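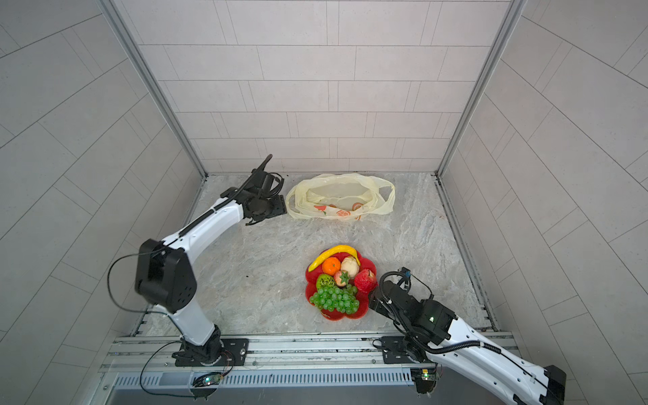

Two arms, one plate of pretend fruit, one grocery bag.

Can robots do chores yet? Your questions, my answers

Last updated 2022-04-13

I write about home automation for a small newsletter, and my inbox fills up with the same questions over and over. So I put them all on one page. I'm not an engineer, I just spend a lot of time in labs and back rooms bugging people who are. If I got something wrong, write and tell me!

So can a robot put my groceries away?

Not in your kitchen, no. In a tiled booth with good light, a plate of fruit and a single bag, two arms have a fair shot at it. Your kitchen has a dog, a junk drawer and a cereal box that's already open, and that's a whole different job.

Why is everybody working with fruit?

I asked Dolores Mbeki this, because she runs the tests at Masteo and has handled more fake bananas than anyone I know. Her answer was that fruit gives you a lot of shapes for very little money. Look at the red plate up top: the banana is long and curved, the mandarin is round, the strawberry is small with leaves on it, and then there's a bunch of grapes, which a gripper with two straight fingers has to grab somewhere without a good place to grab. If you can pick all of those, you've learned something you can use on socks and screwdrivers too.

Is the fruit real?

No, it's artificial. Real peaches bruise, and after a day of being dropped they get pretty gross. The catch is that fake fruit forgives a hard squeeze and a real peach won't, so I always ask people whether they've tried the real thing. A lot of them get a little quiet.

What's the hard part, the fruit or the bag?

The bag! I would have guessed wrong on this one. A mandarin stays the same shape wherever you put it. A thin plastic bag lying flat on the floor with its handles stretched out has no set shape at all, and it changes every time you touch it. You also need to find the opening and keep it open while something goes in. You and I do that with a rub of the fingers and don't even look. For a robot it's two or three separate skills, and see-through plastic is tough on cameras on top of that.

Is that why there are two arms?

Mostly, yes. One can hold the bag while the other does the picking. Try bagging apples with one hand behind your back and you'll see what I mean. Two arms also means two things that can bump into each other, so somebody has to plan for that.

How often does it work?

Depends who you ask and what they count. Back in February I sat with Damián Cervantes at Zavala and kept my own tally on a bagging job. Out of 100 tries, 47 ended with everything in the bag and nobody stepping in. He thought that was decent. My mother-in-law thought it was hilarious. I'm somewhere in between - it was a lot better than what I'd seen on my first visit, and still nowhere near what I'd pay for.

How fast is it?

Slow. I timed one arm at 26 seconds for a single piece of fruit, and that was a clean grab. You could unload the whole trunk in the time it takes to do a fruit bowl.

What about shops and warehouses?

Better news there. If the same parts show up in the same spot all day, machines have been good at that for years. Brula makes trays for a packing line I visited, and the trays are half the trick, because every part sits in its own little pocket. A robot loves a pocket. Mixed items in a soft bag are where shops get stuck too, so the people working on groceries and the people working on order packing are chewing on pretty much the same problem.

Which chores are closest?

Vacuuming you can already buy, obviously. After that I'd say moving solid things from one known place to another: cups to a shelf, toys to a bin. Folding laundry I'd put further out, and I'd put making a bed with a fitted sheet dead last (I can't do it either).

Should I wait for a home robot before redoing my kitchen?

Please don't. I get this one more than you'd think. Pick the cabinets you like.

I saw the Birik demo video and it looked perfect. Are you just being grumpy?

Maybe a bit! When I watch any demo I look for three things: is it sped up, is there a cut right before the grab, and did anyone move the items between tries. I haven't seen the Birik machine in person, so I can't tell you how that one does. I've asked for a visit.

When will I be able to buy one that does the dishes?

My guess is around 10 years for something a regular family would put up with. I've been wrong before, mostly by being too hopeful.

Can I send you a question?

Sure, use the contact form. Tell me what chore you hate most, I'm keeping a list, and so far the litter box is way out in front.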